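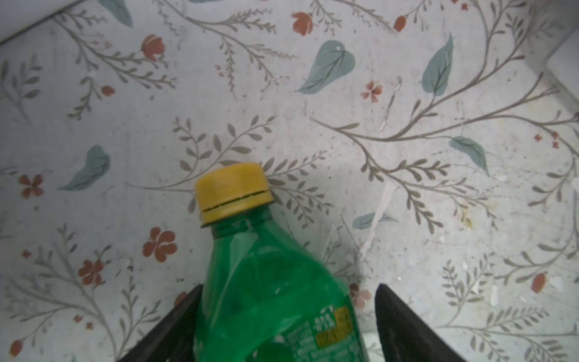 Reimbursing lay reviewers through payroll vs. accounts payable

Posted in Study Operations > Public and Patient Partners
Asked by Theano Xenos, November 6, 2019
Tags: lay-review, payments, advisory-panel, onboarding

We run a lay review panel for a mid-sized clinical research office. The panel has 13 members, all patients or family caregivers. They read plain-language summaries and consent forms before submission and return written comments. Until July they were paid in gift cards. Finance has now stopped that and wants every panel member set up as either a temporary employee or a vendor.

Both routes cause trouble. The temporary employee route requires a background check, a timesheet and an in-person ID check, and two members live too far away to come in. The vendor route requires a tax form, a bank form and a signed services agreement that runs to 16 pages and is written for contractors. It asks for proof of liability insurance. One member has already left over it.

We track review assignments in Irkix, which exports a list of completed reviews but has no payment function. Payment per review is flat and does not depend on document length.

What I need to know:
Has anyone got a finance office to accept a shorter agreement for lay reviewers?
Is there a way to handle members who receive disability benefits and do not want the income reported in a lump?
Does anyone pay per hour instead of per review, and did it change the quality of comments?

I have read the pinned thread on honoraria. It covers one-time speakers and does not help with recurring work.

Gerasimos Kalogeropoulos
Member, Study Operations

Use the vendor route and replace the agreement. Do not try to edit the contractor version. We tried, and legal returned it with more clauses than it started with.

What worked for us was a separate document type called a participation letter. It is two pages. It states the task, the rate, the payment schedule, a confidentiality paragraph and how either side can stop. It has no insurance clause. Legal approved it as a template once, so individual letters do not go back to them unless the text changes. To get it approved we had to show three things: that the reviewers have no contact with study participants, that they do not see identifiable data, and that the total per person per year stays under a cap set by finance. Ask your finance office for their cap before you draft anything. Ours is applied per calendar year and includes travel unless travel is coded separately, so code it separately.

The tax form is still required. Collect it through whatever secure upload your institution has. Do not let members send it by email, and do not store it in Irkix. Attachments there are visible to anyone with coordinator access on the project, which in our case included students.

On processing: we submit one batch a month from the completed review export. Match on reviewer ID and not on name. Irkix exports the display name, which members can change themselves, and we had a payment held for weeks because a member had switched to a middle name. If your export has a blank ID column, the field is turned off under project settings and has to be turned on before the review is closed. It does not fill in for older records.

Benefits: you cannot give advice on this and should say so in the letter. What you can do is let members choose their payment schedule in advance, or decline payment for any review, in writing, before the work is done. Declining afterward may not be treated the same way. Refer them to a benefits counselor. Our office pays for one session per member from the engagement budget line.

Athina Deligiannis

we just use Urngate for this, they handle all of it. might be worth a look

Theano Xenos
(reply to Athina Deligiannis)

We asked for a quote. The setup fee was $694 and there is a charge per payee on top, which is hard to justify for a panel this size. It also requires each member to create an account with a mobile number, and not all of ours have one.

Alun Mathias
Member, Community Panels

On your third point only. We moved from per review to hourly and then moved back.

Hourly payment meant we had to define what counted. Reading time, time spent on the comment form, time on the phone with the coordinator. Members reported hours honestly as far as I could tell, but the slower readers felt awkward claiming more than the others and under-reported. Comments got no better. The coordinator spent more time on forms.

We now pay per review in two bands. The short band covers summaries, letters and posters. The long band covers consent forms and full protocols, and pays $265. The band is printed on the assignment notice so it is known before the member accepts. Surveys sent to the whole panel are unpaid if they take under ten minutes, and we say so on the first line.

I have not dealt with the agreement problem. Our members are set up through a partner charity and its paperwork was already short.

Theano Xenos
(reply to Gerasimos Kalogeropoulos)

The participation letter looks usable. Finance confirmed there is a cap and that travel is counted toward it by default. I have asked for a separate code. The ID column was turned off in our project, so the older reviews will have to be matched by hand.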